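Can a machine do the dishes yet? We asked Tatiana Brabec

Tatiana Brabec has spent two years at Domik working on hands for household machines. We met on 12 January 2023, and I started with the obvious question.

"Loading a dishwasher, no," she said. "Picking one known cup off a clear table, yes, most of the time."

Her group records people doing chores through grippers, then trains on the recordings. The sets so far come to 438 hours.
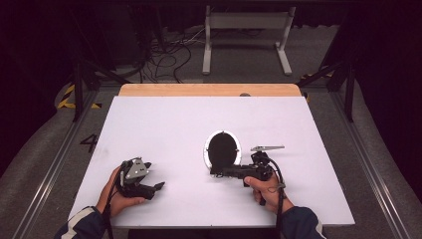
Fabian Zaugg disagrees with the whole order of work. Shops will pay for shelf stocking long before any family pays for a clean kitchen, he told me by phone, and the money should go there first.

Brabec has heard this. "Shops are tidier than homes," she said. "That makes them easier, and I don't mind easier. But I want the kitchen."

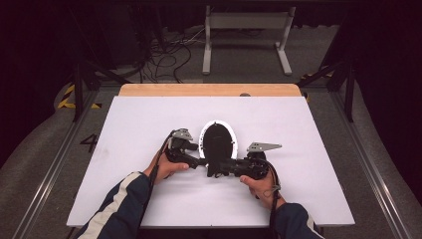 Cost is her other worry. A pair of grippers from Filtar runs to $1,900, and the pads wear out. Training people is cheap by comparison. Working with both hands close together, each on its own handle and with a cable trailing down past the wrist, takes a new person a morning to learn. Folding a shirt that way takes longer.

What about sharp things? "Knives are slow," she said. "A thin blade between two flat pads can turn on you. We do them last, and at half speed."

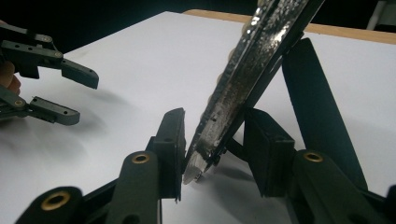 When will it be ready?

I asked for a year and she wouldn't give one. Her next test, in March, covers 17 chores, and she expects to fail most of the ones with cloth in them.

"Letting go is harder than people think," she said. "You open the fingers and the thing has to stay where you left it."
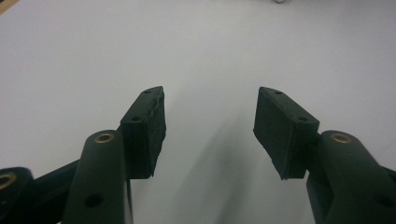
Yakubu Osagie would settle for less. A machine that wiped the counters at night and did nothing else would sell, he says, and he would buy the first one.

Brabec said she would too, if it did the corners.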